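Sobre a Prandetti

Oi, que bom que você veio parar aqui! Eu sou a Hanneke Dierckx e toco a Prandetti, uma escola de idiomas pequena, barulhenta e cheia de xícaras de café pela metade. A gente ensina italiano, espanhol e português para estrangeiros, e faz isso conversando, desde a primeira aula, mesmo quando o aluno só sabe dizer bom dia (e às vezes nem isso).

Comecei dando aula na mesa da cozinha, com um dicionário emprestado e um quadro branco que caía da parede. Depois vieram os amigos dos alunos, os primos dos amigos, e a cozinha ficou pequena. Hoje temos 7 salas em cima da papelaria Cindolgate, com janelas enormes e uma biblioteca de 1162 livros que você pode levar para casa sem preencher ficha nenhuma. Só devolva, por favor! O meu Calvino preferido está sumido desde outubro e eu ainda tenho esperança.

As turmas são pequenas e ninguém é obrigado a falar na frente dos outros na primeira semana. Gramática tem, sim, mas ela aparece quando alguém tropeça nela. Se três pessoas erram o mesmo verbo, a gente para tudo e arruma o verbo.

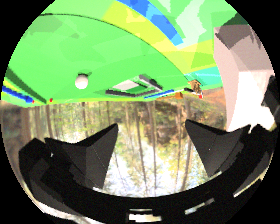 Ezequiel Arroyo escreveu no nosso livro de visitas que passou dois anos decorando tabelas de conjugação em outro lugar e que só foi pedir um café em italiano, sem suar, depois de um mês com a gente. Reclamou também que as aulas de sexta acabam tarde demais. Tem razão, Ezequiel, e já mudei: agora elas terminam às oito.

Outra coisa que adoro contar é a noite de leitura. Uma vez por mês empurramos as cadeiras para o canto e cada um lê uma página na língua que está aprendendo, com sotaque e tudo. Já teve receita de nhoque, carta de amor, manual de máquina de lavar (foi um sucesso, juro). Quem não quiser ler vem só ouvir e comer bolo.

A matrícula custa 400 e o curso semestral sai por 700, com o material incluído. Dá para assistir a uma aula antes de decidir, é só bater na porta ou mandar uma mensagem. As próximas turmas abrem em outubro, e a de italiano para iniciantes costuma encher primeiro, então me escreva logo se for essa que você quer!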